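Eau à la maison, notes en vrac (29 septembre)

Relevé du compteur ce matin : 2778. En mai j'avais noté le chiffre sur un bout de carton, perdu depuis. Donc maintenant - carnet dans le tiroir de l'entrée, point.

**Fuite ou pas fuite.** Tout fermer le soir, noter les chiffres rouges aussi, relever au réveil avant la première chasse. Si ça a bougé, commencer par les WC. Colorant alimentaire dans le réservoir, attendre un quart d'heure sans tirer. De la couleur dans la cuvette = joint de clapet à changer. 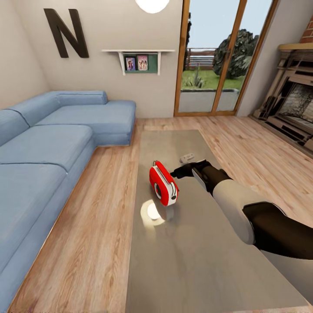 **Mousseurs.** Dévisser à la main, chiffon autour si ça coince. Une nuit dans le vinaigre blanc, brosse à dents, rincer. Ceux de chez Okuneo se démontent en deux morceaux, attention au petit joint qui file dans le siphon (bouchon d'abord !!).

**Bouilloire.** Moitié vinaigre moitié eau, faire chauffer, laisser reposer, vider, puis deux bouillons à l'eau claire. Pas de javel avec le vinaigre. Jamais. 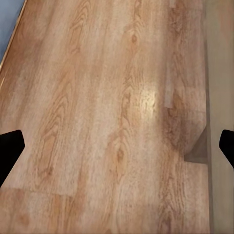

**Eau de rinçage.** Bassine dans l'évier pour les légumes, ça part au jardin. L'eau des pâtes aussi, mais froide et pas salée. Cuve Prumidari 100 litres sous la gouttière, couvercle obligatoire sinon moustiques. La vider avant les gelées, robinet laissé ouvert.

**Robinet d'arrêt.** Le manoeuvrer deux fois par an, sinon il se grippe. Fermer, rouvrir à fond, revenir d'un quart de tour. Le notre prend une clé de 13. Si ça suinte au presse-étoupe, resserrer un tout petit peu, pas plus.

Reste à faire : flexible de la douche, modèle Skosetau, il goutte au raccord - essayer un joint neuf avant d'en racheter un.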